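Monday, Nullwood bench notes

Picked the Lumitz display board back up after lunch. It's the one with the I2C keypad chip sharing the bus with the LED driver, and the keypad still drops presses once the display is running. Brenda Leiva swears it was fine on her Udari board in October, so I swapped hers in and got the same thing -- good, at least it isn't my soldering!

Put the scope on SDA and the rising edges look like shark fins. The pull-ups I'd fitted were far too weak for the ribbon cable (40 cm, which is daft, but the Sepúlveda case won't take anything shorter). Changed both resistors and the edges squared up nicely. Rise time is now roughly 800 ns, still too slow for fast mode, so I'm leaving the clock at the slow setting for now. 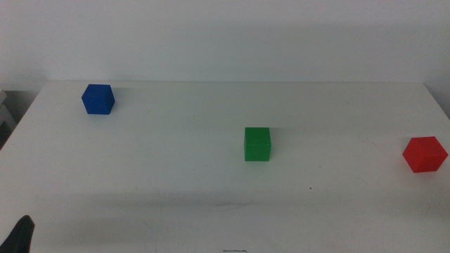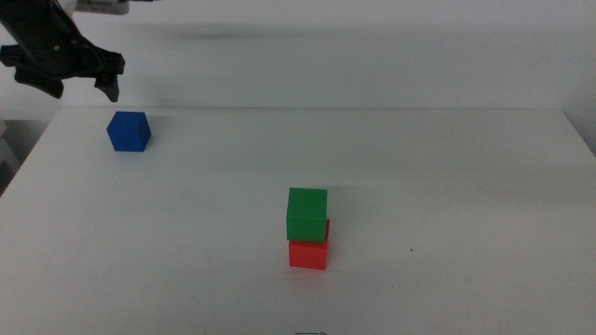
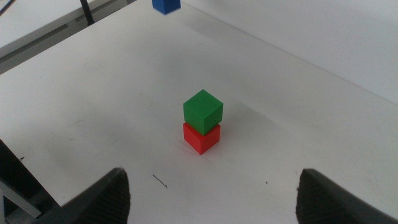 Can the keypad and the display stay on the same two wires?
They can, as long as the addresses differ and only one set of pull-ups is fitted. Check the back of the display board for a second pair and lift them if they're there.

Sebastián Ledesma wants the brightness to fade in over 6 steps at power-up (fine, it's only a loop) and asked about blinking the top row too. Haven't tried that yet.

Still to do: shorter cable if I can bully the case into it, and order more of the 2-pin jumpers, we're down to the bent ones.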